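I have now watched both available seasons of Sumard, the soap about two families who own rival ferry companies, and I have some notes. There will be spoilers. I will not be putting them behind anything.

First, the ferries. In 40 episodes I have seen a ferry leave the dock twice. The rest of the time people stand on the ramp and shout up at other people who are also not going anywhere.

My theory is that they could only afford the boat on Saturday mornings. The light is the same in every dock scene, whether the characters say they're on their way to breakfast or coming home from a funeral at night.

The Dahlgren family are the rich ones. You can tell because they have a staircase. Every important piece of news in season one is delivered from it, including a pregnancy, a bankruptcy and a change to the dinner menu.
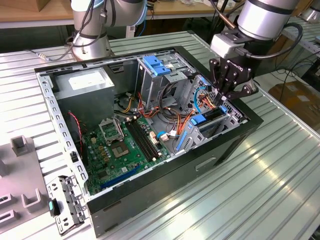
The Hudach family are the poor ones, and by poor I mean they have a smaller house with a better kitchen. They're always cooking. I've never seen a Hudach finish a plate of food, since somebody bursts in around the second forkful with a DNA result.

About the DNA results. They come in a big cream envelope, like a wedding invitation. The lab must have a stationery budget. In episode 20 the envelope gets dropped in the harbor and then dried out on a radiator, and the ink hasn't run at all. Good pen.

The amnesia plot is better than it has any right to be. The older Dahlgren son forgets his wife, his business and the combination to the safe, but he still knows how to do that thing with his jaw. The actor plays it like a man trying to recall whether he left the oven on. I was moved. I was also eating cereal over the sink at the time, so maybe I was in a weak place.

Season two changes the music. Season one had a sad accordion and it worked fine. Season two has a sad accordion with drums under it, so every time a grandmother looks out a window you think there's going to be a car chase.

There is one car chase. It's on the ferry ramp. It lasts as long as you'd expect a car chase on a ramp to last.

I should mention the dubbing. Imen, the streaming service I'm paying for this, offers it with subtitles or dubbed into English. The dub uses what I'm fairly sure is one woman for every female character over the age of fifty. When the two matriarchs finally have their big fight in the chapel, she's tremendous. She wins and loses.

The subtitles have their own charm. The villain's best line comes out as "You will regret the soup." I went back and checked. There's no soup in that scene or the one before it. I now say it to my brother when he hangs up first.

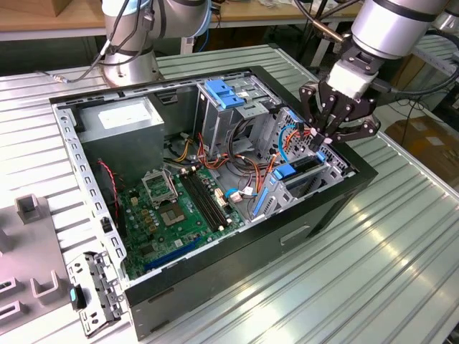
A few people have asked me the same thing, so: do you need to see season one before starting season two?

Start with the last two episodes of season one. They recap everything that came before, mostly from the staircase, and then you can go straight on.

Things I'd fix if they gave me the show for a week: let the younger Hudach sister be funny again. She had all the good lines early on and then they gave her a fiancé. The fiancé has a horse. We spend a lot of time with the horse.

The horse is fine. I have no complaint with the horse's performance.

The finale is 80 minutes long and ends on a lighthouse door opening and a hand coming out. No face, only the hand, with a ring on it. I gasped, and then remembered that at least four people on this show own that ring, because it was the big gift item at the Dahlgren Christmas party.

My money's on the dead uncle. We never saw a body, and they paid for that actor's haircut in the flashbacks, which tells me they want some more use out of it.

No word on a third season. I've started over from the first episode, purely to check on the envelope.

Recent posts
Every wedding on Sumard, ranked by property damage
I tried to draw the Dahlgren family tree and ran out of paper
Why does Imen keep asking if I'm still watching
Soap opera doctors and the one stethoscope they share
The Hudach kitchen: a fan letter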